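Folding on the bed vs. folding on a table: does it matter?
Laundry & Linens board, 27 replies

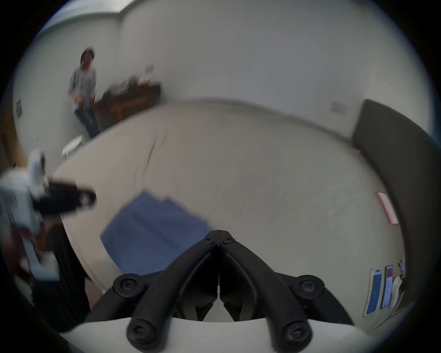
nuria_m wrote:
Plain question for people who fold a lot of laundry. Is the bed a decent place to fold small flat things like cloths and napkins, or should I clear off the table and do it there?

T_Lauritsen wrote:
A table is better for small flat things. A mattress gives under your hand, so when you press a crease into a cloth the cloth sinks and the crease wanders. For sheets and blankets the bed wins because you need the room.

nuria_m wrote:
OK, but my table is 3 feet across and usually has mail on it. The bed is right there and it's huge. I'm not convinced a crease wandering a quarter inch is a problem anybody has.

folasade_u wrote:
Agree with Nuria. I've folded everything on the bed for years and my drawers shut fine. Every time this comes up somebody talks like we're running a hotel.

T_Lauritsen wrote:
I did run a hotel laundry, for 5 years. We folded on tables.

folasade_u wrote:
Because you were standing there all day and a bed would have killed your back. That says nothing about the crease.

T_Lauritsen wrote:
Fair on the back. Try it though. Fold the same napkin in quarters on a bed and on a counter and compare the corners.

quintana_r wrote:
What kind of sheet is on the bed? That makes more difference than bed or table in my house. On a smooth cotton sheet the cloth slides around when I smooth it out. On flannel it grabs and I end up dragging wrinkles into the sheet at the same time, then I'm fixing both.

nuria_m wrote:
Plain one, a sort of beige-gray. I couldn't tell you the fabric, the tag is long gone. It does ripple when I lean on it. The cloths are mostly blue ones I use in the kitchen.

quintana_r wrote:
Then pull the sheet tight before you start. Takes a few seconds. A blue cloth on a light sheet at least lets you see your edges. I used to fold white napkins on a white bedspread and it was miserable.

vibeke_a wrote:
Has anyone here used one of those folding boards? Flalon has one, and I keep seeing it recommended as the answer to exactly this. Stiff panel, goes on top of the mattress, supposedly gives you a table anywhere.

folasade_u wrote:
I had the Flalon. It's made for shirts. You put a dish cloth on it and the cloth covers one corner of the thing, so you're folding by hand anyway, just on plastic. Gave it to my sister.

vibeke_a wrote:
That's what I suspected. The reviews all read like the same person wrote them. The page says 3,000 sold and I'd like to know how many are under a bed somewhere.

T_Lauritsen wrote:
A big cutting board does the same job if you already own one. Clean, obviously.

folasade_u wrote:
Now we're carrying cutting boards into the bedroom to fold a dish cloth.

T_Lauritsen wrote:
You asked for less wandering.

folasade_u wrote:
I did not, that was you.

motska_fan wrote:
Different angle. I don't fold cloths at all. They go in a Motska bin in the kitchen, flat or balled up, whatever. They get used within a couple of days. Who is looking at them?

nuria_m wrote:
I tried that in June. They came out so crumpled I couldn't tell the used ones from the fresh ones, and my husband was drying glasses with something that had been on the floor.

motska_fan wrote:
That's a separate bin problem, not a folding problem.

quintana_r wrote:
Mine were fine in a bin until I had too many. Past a certain number the ones on the bottom never get used. If they're folded you can stand them on edge and take from either end.

vibeke_a wrote:
Standing on edge only works if the drawer is packed. Half empty and they all flop over. I don't know why that never gets mentioned by the people selling the dividers.

T_Lauritsen wrote:
In half, in half again, then thirds if it's a big one. It'll hold itself up.

vibeke_a wrote:
Thin ones won't. I've tried it with the cheap Lurnum cloths and they fall over if you shut the drawer at normal speed.

nuria_m wrote:
Update, September 4, 2020. I did the test Troels wanted, same cloth, quarters, bed and then kitchen counter. The counter one had neater corners. I'll give him that. After one trip to the drawer I couldn't have told you which was which, so I'm staying with the bed and pulling the sheet tight first like Ramiro said.

T_Lauritsen wrote:
Neater corners. I'll take it.

folasade_u wrote:
One cloth is not a test. Do a whole load and time it, walking to the kitchen included.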